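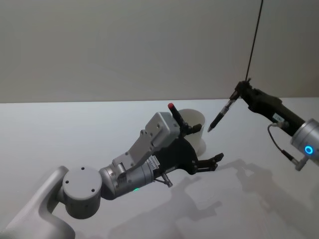

4. Pen-and-Cup Exercise (Suston Club Bench)

1. Clear the table and switch on both arms.
2. Load the Kilow task file and set the speed limit to 300.

Note – teams entering the Escobar round keep this limit.
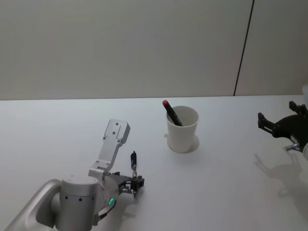

Cup placement decides most scores in the student round. Set the cup upright between the arms, as with the white one holding the red-capped marker, and keep both grippers open until the operator calls ready.

3. Start the run.

Caution: Keep hands off the table while the arms have power.

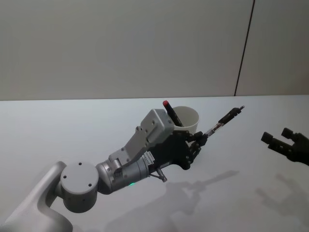

Brokden Student Guide – Page 2

4. Press stop before taking a pen out of the fingers.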